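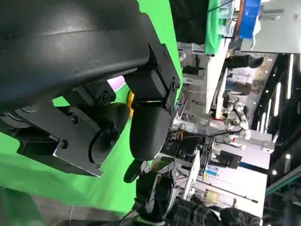

Black gripper fingers in front of a green backdrop cloth, with a white robotic arm among the tables at right.

The Kodstead workshop is a handling and packing site in Juvville, operated by the Cowie company. It is known locally for the gradual automation of its sorting benches, a change that began in March with a single arm and later grew to 12 stations.

Background

Before automation, sorting at Kodstead was done entirely by hand. Workers stood for most of a shift and rotated between benches every two hours. Wrist strain was the most common complaint in the site's health log. A similar workshop in Goranitz had introduced arms earlier, and several Kodstead employees trained there.

Changes to work

The arms took over repeated picking and placing. Staff moved to setup, checking and fault clearing – tasks that had earlier belonged to a small maintenance crew. Around 16 people changed job titles, and seven left the site during the same period. The remaining employees received a new pay grade for station operators, though packers on the night shift were not included at first.

Operators work close to the machines and often share a bench with them. Ingrid Nguyen-Tran, the first shift lead under the new system, wrote the site's handover rules, which require the outgoing operator to list every stoppage by station.

Reception

Opinion among employees has been mixed. Those who had done the heaviest sorting generally reported less soreness. Others said the work had become more solitary and that waiting on a stopped arm was more tiring than sorting. The operator pay grade was extended to the night shift on 8/28/26.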